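The Under-the-Sink Edition

So last month I promised you all a piece about spring bulbs, and I'm sorry, the bulbs are going to have to wait, because I opened the cabinet under my kitchen sink to get a sponge and ended up on the floor for most of the afternoon. You know the cabinet. It has the pipe in the middle, so nothing fits on either side of it, and everything you've ever bought with good intentions goes in there and slides to the back.

I've lived in this apartment on Potgieter Street long enough that the stuff at the back had layers. Three half-used packs of dishwasher tablets, all different brands (I don't own a dishwasher anymore! I haven't since the move!). Silver polish. A can of oven cleaner with a rusty ring under it that had basically become part of the shelf. Rubber gloves, left hands only. I don't know what I'm doing with the right ones.

My first instinct was to go out and buy organizers, and I want to warn you off that one, as I've done it before. Two years ago I bought a pull-out wire rack from Skadby, carried it home on the bus, and found it was a hair too wide to get past the hinge. It's been holding magazines in the hallway ever since. So this time I took everything out first and measured second. My cabinet is 80 centimeters across on the inside, and once you take away the pipe and the trap you've got two narrow slots and a shallow bit at the front. I drew it on the back of an envelope and taped the envelope inside the door, where it still is, and I've already looked at it twice.

Then came the sorting. I put it all up on the table, because my knees were done with the floor by then, and I went bottle by bottle. The rule I gave myself was that if I couldn't remember using it since last October, it had to go. I broke the rule for the silver polish. It was my aunt's and I like the smell.

A word about getting rid of things, as a few of you wrote in about this after the medicine cabinet issue. Please don't tip the strong stuff down the drain, and please, please don't pour the ends of different cleaners together to save space. I keep everything in its own bottle with the lid on tight and take it to the household chemicals drop-off, which in my town is a little window behind the recycling center. Yours may work differently, so call first. Mine closes at four and I've been turned away at ten past with a very heavy bag.

Plain dish soap is the one thing I'll never be without, and I've gotten fussy about it over the years. When I was writing the cleaning column for the old neighborhood paper I tried every green, blue and lemon one on the shelf, and what I learned is that I use way too much of all of them. We all do, I think! A small squirt in a bowl of warm water does a whole sink of plates. I now keep a bowl going while I cook and dip the sponge in that, and one bottle lasts me so much longer that I stopped stocking up. I also use it on the stove top, on the sticky film that gets on top of the range hood, and on the collar of my gardening shirt before it goes in the wash.

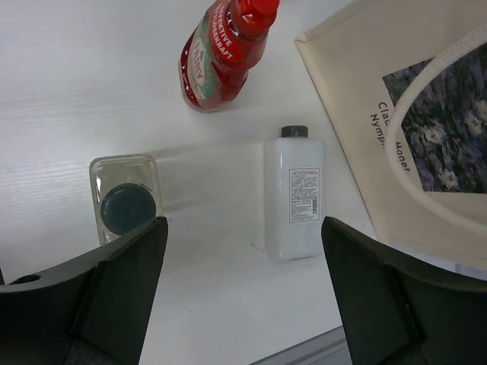

The other habit I've picked up is labels. If you decant anything, or even if a bottle is just plain and you know you'll squint at it in six months, write on it in thick marker what it is and when you opened it. Masking tape works better than the fancy sticker sets, and it peels off clean when you want to reuse the bottle. I had a Jundetti label maker once and spent more time feeding it tape than labeling — the pen is faster.

What went back in was so little that I felt a bit silly. Dish soap and sponges at the front, where I can get them with wet hands. Tall bottles in the left slot, cloths rolled up in an old Fudasport shoe box in the right one, and the silver polish on top of the cloths. I put an old baking sheet down first so that anything that leaks will leak onto that, and I can just slide it out and rinse it. I'm pretty pleased with the baking sheet. It was too warped for cookies anyway.

One more thing, if you have little kids or a nosy dog visiting: move the strong cleaners up high and put a latch on that door. I keep mine on the top shelf of the hall closet now, next to the light bulbs, and I need the step stool to reach them.

Next issue will be bulbs, I mean it this time. And if you've found a rack that fits around a pipe, write and tell me what it is and how wide, please, in actual numbers.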